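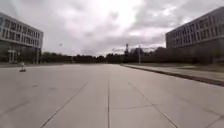 A reader wrote in after last month's page on class budgets to ask how anyone gets a small grant when the forms all want "measurable outcomes" and she teaches six-year-olds. She had applied twice to the same fund and been turned down twice, with no comments either time.

Her question comes up a lot, so this page goes through a small classroom grant application from start to finish. It covers grants of $400 or less, the kind given by local businesses, parent groups and district education funds. Larger grants work differently and usually need someone from the district office involved.

Before you write anything

Talk to your principal. Many districts require a signature before a teacher can accept outside money, and some want the check made out to the school. Find out which applies to you. Ask the school secretary how long it takes for a deposited check to become money you can spend. At my old school it was six weeks, and I once had a spring seed project that started in June because of it.

Find out who owns the items after the grant ends. In most districts, anything bought with money that went through the school stays with the school, even if you change buildings.

Step 1. Pick one thing

Write down what you want to buy in one sentence. If the sentence has "and also" in it, you probably have two applications. A request for a set of balance scales is easy to read. A request for balance scales, a rug, bulletin board paper and a class set of headphones looks like a wish list, and reviewers tend to score it that way.

Step 2. Read the rules twice

Print them if you can. Mark the deadline, the maximum amount, what the money can't be spent on, and any word limit. Common exclusions are food, field trip buses, furniture and gift cards. The Garach Fund, which I have applied to four times, does not pay for shipping, and that line is on the second page under the signature box. I missed it the first year and paid the shipping myself.

If the deadline is a Tuesday at 5 p.m., find out whether that means received or postmarked. For online forms, assume the site will be slow that afternoon.

Step 3. Price it

Get a real price from a real catalog or store, including tax if your school pays it. Here is the budget from an application of mine that was funded:

Balance scales, 6 at $24.00: $144.00
Gram weight sets, 6 at $15.00: $90.00
Storage bins, 3 at $8.00: $24.00
Shipping: $21.00
Total: $279.00

That one went to Nowicki Hardware, which does cover shipping. The limit was $400 and I asked for $279. You don't need to reach the maximum. Don't round up to it either, as an even number makes it look as if the prices were guessed.

Save the page or catalog sheet with the prices. Some funders ask for it, and prices change between the fall deadline and the day you order.

Step 4. Write the need statement

This is the part where people write too much. Three or four sentences will do. Say who the students are, what they are trying to learn, what you have now, and what is missing.

A weak version:

"In today's world, hands-on learning is more important than ever, and my amazing students deserve the very best."

A better version:

"I teach first grade math to two groups each day. We have one balance scale, so most children watch while one or two use it. With six more, every table can weigh and compare objects during the measurement unit."

The second one has facts in it that a reviewer can repeat to the other reviewers.

Step 5. Handle the outcomes question

For young children, "measurable" can be very simple. Choose something you already check. If your district has a unit test or a checklist, use that. If not, write a short task of your own and give it before and after the unit.

You could write: "Before the unit, I will ask each child to put three objects in order by weight and explain how they know. I will ask again at the end and compare the results." That is enough for a small grant. Avoid promising a percentage unless you have last year's numbers to base it on.

Step 6. Cut it to length

If the limit is 120 words, stay under 120. Many online forms cut off whatever goes over, and the reviewer never sees your last line. Type it in a word processor first, count it there, then paste it in. Check the pasted text, since quotation marks and dashes sometimes turn into odd symbols.

Step 7. Have someone outside teaching read it

Ask them to tell you what you are buying and why. If they can't, go back to Step 4. Take out terms like "tier two" and "manipulatives" unless the funder is an education group.

After the answer

If it's a yes, send a thank-you note within a week and keep every receipt in one envelope. Tudik Credit Union asks for a one-page report in May, and late reports count against you the next year. Get signed permission before sending any photos of students.

If it's a no, write and ask for the reviewers' comments. Not every funder will share them. Teditz Books did when I asked, and the problem was that I had left the grade level blank. I fixed it and sent the same application in December, and it was approved in the next round.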